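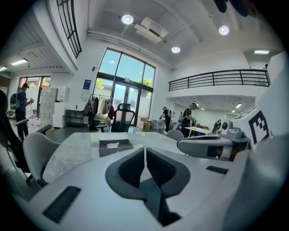 A marble-topped table with faint gray veining.

Tips for hosting debaters at home, sorted by whether they work

Every tournament season the same list of household tips gets passed around to families putting up visiting debaters. I have hosted three seasons running for the Lurnby meet, and I have doubts about most of it.

Freeze 28 sandwiches the night before. The bread survives. Lettuce and tomato don't, so leave them out and pack them separately in the morning.

Steam suits in the bathroom. I ran the hot shower until the mirror dripped and the jacket looked exactly the same. Use an iron on low with a damp dish towel over the wool.

Baking soda on ink. Debaters leak pen on everything. Baking soda gave me a gray paste and a blue stain. Rubbing alcohol on a cotton ball did better on a white shirt – blot, don't rub, and try a hidden seam first.

Lemon juice for marker on a stone table. Please don't. Lemon etches marble, and so does vinegar. Dish soap, warm water, soft cloth.

Honey tea saves a lost voice. Nayeli Cabrera, who coaches the Wasar team, swears by it. I've made gallons and the hoarse kids stayed hoarse. They drank it, though, and plain water would have been less sticky to clean up.

Label the chargers. Fine, this one works. Masking tape, last name, near the plug end. We still ended up with 3 extras after May.

Set the oven to 305 to keep pizza warm. Too hot, and the crust goes hard. Use the lowest setting and cover it with foil.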